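# About Barbieri

Barbieri is an evening trade school in Grovness, and we teach people how electricity works in real buildings. Primo Negri started it with one class, a borrowed room above a bakery and 5 students who wanted to rewire their own kitchens (two of them now teach for us!). Today we have 21 students in each intake, and we still stop for bread at half past seven.

We love beginners. Most people who come through the door have never opened a junction box, and that's fine with us. You'll start with circuits on paper, then move on to switches, relays and breakers, and by November you'll be reading a full house plan and arguing happily with your neighbor over where the panel should go.

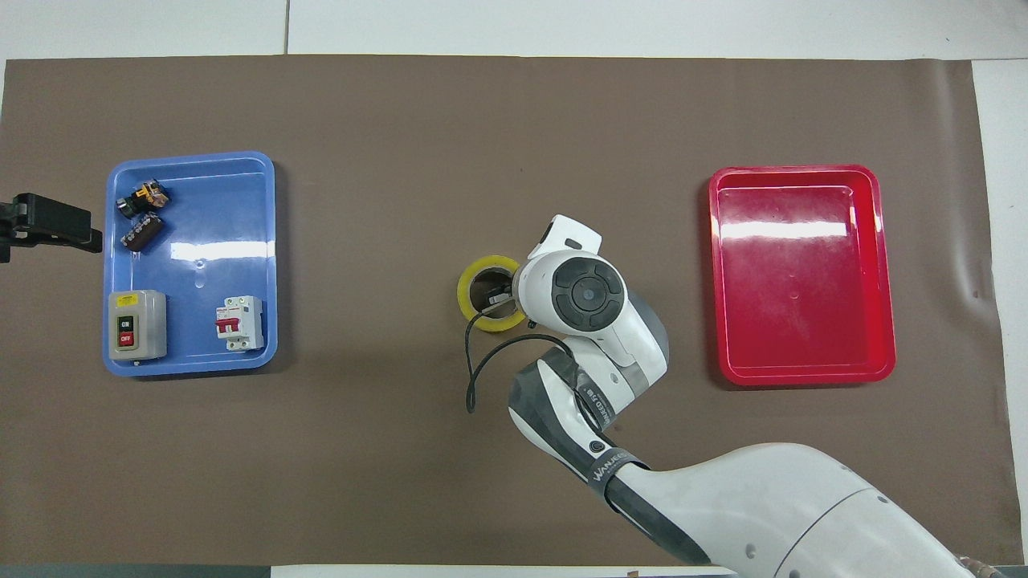

*Parts in the blue tray, including a switch box with ON and OFF buttons.*

The full course runs for 40 weeks. Tuesday is theory night, and there's always a long table of people who stay late to finish a problem, usually with Primo drawing on the back of somebody's handout. He worked on ferries before he taught, so expect a story or two about engine rooms.

Our second site in Univholm opened because so many students were riding the train in from there. It's smaller and a bit noisier, with a great library of old wiring manuals that you're welcome to borrow. 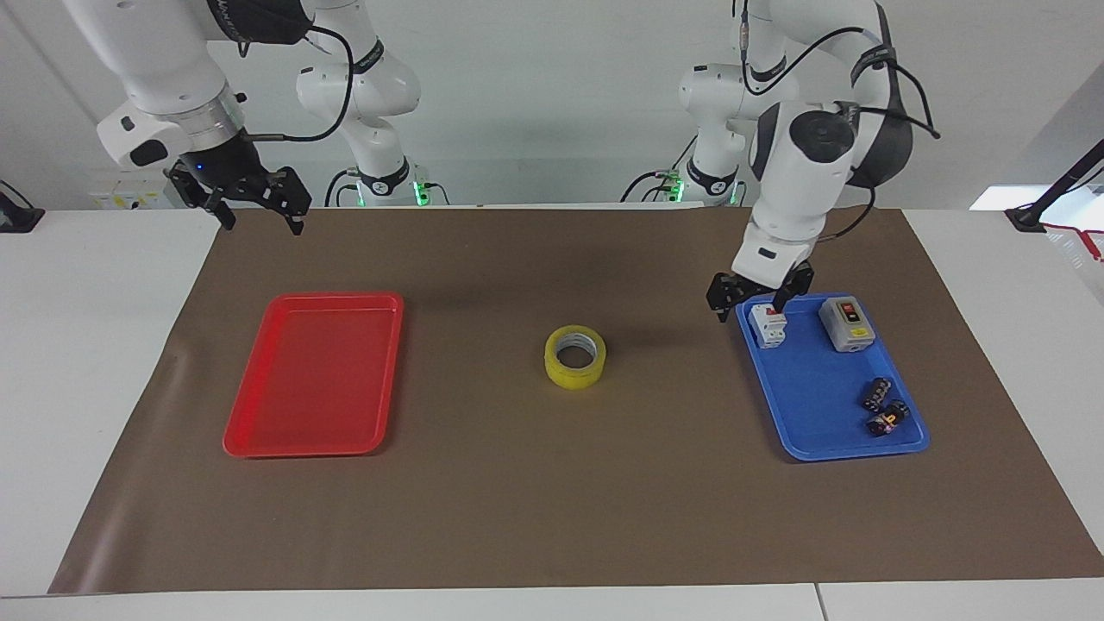 *White arms over the work surface.*

We keep fees low and lend out hand tools for the whole course. If you'd like to see a class before signing up, come by any theory night at six and ask for Primo. Bring your questions, and bring a friend if you like!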